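Oct 12, 2025. Teleop demos, armchair task, Skevier sim
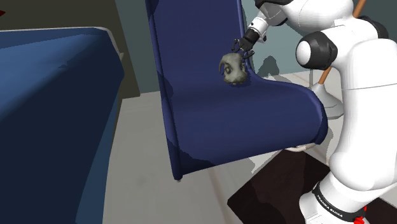
Gripper at the grey-green lump, up on the backrest of the blue armchair. Panda, sim.

Task is pick off the armchair, drop on the floor left of it. All remote control today, no scripted grasps.

Logged 161 demos before lunch, kept 146. Most of the rejects are me closing too early, fingers land on the top bumps and skate off. Better to come straight down, wait a beat, then close. Tried going in from the side, wrist runs out of room against the back cushion.

Lag on the Istix handset is worse than in January. Feels like the arm is still catching up when I let go of the stick. Dropped the speed scaling and it got managable, but episodes run long now. Longest kept one is 578 steps, limit in the Bravden config was set at 500 so had to raise it. CHECK nobody else's runs depend on that.

Contact with the chair is springy. If the lump gets pushed into the fabric it pops out sideways. Friction value? Ask Amrani side what they used.

Todo:
- trim dead time at start of each episode
- redo the rejects w/ slower approach
- randomize start pose, mine are all teh same
- replay kept set overnight, see how many still lift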